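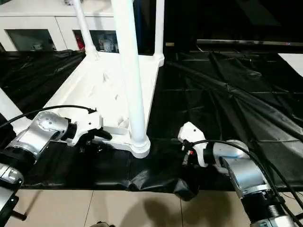 Cadeira de plástico branca deitada sobre uma lona preta.

Cadeiras de plástico: o que vale a pena fazer e o que é conversa
Atualizado em 3/28/23

Todo fevereiro reaparecem as mesmas receitas para "deixar a cadeira como nova". Testei várias na oficina e desconfio da maioria. Plástico que passou anos ao sol muda por dentro, e pasta nenhuma desfaz isso. O que dá para tirar é a sujeira da superfície, e para isso quase sempre bastam água, detergente neutro e uma escova de cerdas macias.

Bicarbonato com vinagre
Faz espuma, impressiona no vídeo e limpa pouco. Misturados, um neutraliza boa parte do outro. Se quiser insistir, use só o bicarbonato, em pasta, nas manchas dos braços e do encosto. Enxágue bem, senão fica um pó branco nas nervuras.

Lustra-móveis e óleo de cozinha
O brilho dura até a primeira poeira. Depois a cadeira gruda na roupa. Os renovadores de plástico, como o da Bindholm, duram mais, mas o frasco de 200 ml não rendeu nem perto do que eu esperava. Comprei um e não comprei o segundo.

Lixar antes de pintar
Aqui a dica é boa, só que mal explicada. Lixa 200 a seco risca demais o plástico mole; molhada e com mão leve, funciona. Vire a cadeira de costas e comece pelos pés, onde a tinta descasca primeiro. Sem primer para plástico, nem abra a lata.
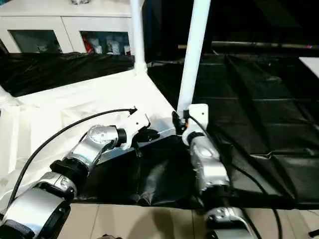 Colar perna rachada
Sou contra. Cola instantânea não segura polipropileno, e a Arruda, que vende um kit com ativador por cerca de 23 reais, promete mais do que eu teria coragem de testar sentado. Trinca em braço ou encosto, vá lá. Em perna, a cadeira vai para a reciclagem ou vira suporte de vaso leve.

Empilhar no inverno
Guarde na sombra, secas, em pilhas baixas. As capas da Morkell protegem da chuva, mas seguram umidade por baixo e criam mofo se ficarem amarradas até o chão. Deixe uma folga de um palmo. Um lençol velho faz o mesmo serviço na garagem.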